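September 15, 2019
By Mafalda Garcia

Search this site Go

Ask Keith Crabtree what his planner does and he'll tell you it "understands clutter." I asked him to show me the part that understands. He scrolled for a while.

Crabtree runs software at Kestside, and his product, Bumik, is meant to decide where two fingers should close on a thing nobody has modeled in advance. Snack packets are the usual test. They're shiny, they puff up, and depth sensors hate them. Bumik's log from last week lists 3926 grasp attempts, and the column everyone quotes is the one marked "success."

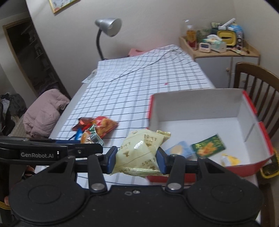
Success, in that column, means the fingers closed and the force reading stayed above a threshold. It says nothing about whether the packet was let go in the right place, or whether the planner picked the crimped seal on purpose. I asked for the place errors. They're kept in a separate tool called Gremitz — still being rewritten — and it doesn't share timestamps with the first one.

Crabtree thinks I'm being picky. Version 21 replans nearly 20 times a second, he says, and version 20 couldn't. Fine. A fast planner fed a bad outline of a plastic wrapper will be wrong more often per second. I'd like to see both logs joined before I call any of it understanding, and he says that's on the list for the next release.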